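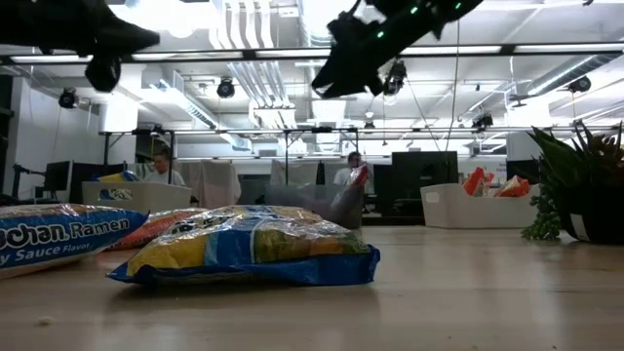 Maruchan Ramen and other packaged food on the table.

Heather Goodwin had been up since before six when we spoke, and she was already on her second pot of tea and well into the fifteenth century. She has given the better part of nine years to one account book, kept by the brothers of a small pilgrim hospice at Castaño, and she talks about it the way other people talk about a favorite aunt.

"It's only 12 leaves, and the mice have had the corners," she told me. "But there are 393 entries, and I'm fond of nearly every one of them."

The brothers gave a night's shelter to anyone walking the road to the shrine, and they wrote down what it cost them. Bread comes up constantly, then candles, then straw for the beds. Shoes come up more than she expected. "People think of pilgrims as praying all day long, and I'm sure plenty of them did, but my goodness, they were hard on their shoes! There's a cobbler who gets paid so often that I started to worry about him when he dropped out of the book for a whole winter."

He comes back in the spring, she was happy to report, charging a little more.

I asked how many travelers a place like that might have taken in over a year. Goodwin would only go as far as around 300, and she wanted it understood that the brothers were careless about children, who often shared a bed and went down as part of somebody else's supper.

The handwriting gave her trouble for a long while. It was Alcides Quispe, her old classmate, who spotted that two men had been keeping the book by turns, one of them neat and one of them in a terrible hurry. "I'd been blaming a single poor man for his moods," she said, laughing. "I felt I owed him an apology."

Her edition, with a translation by Dayana Cuadros facing each page, goes to the printer in July. There is still one word on the ninth leaf that neither of them can read. Goodwin thinks it is a kind of cheese. Cuadros is holding out for a saddle strap, and for now the footnote gives both.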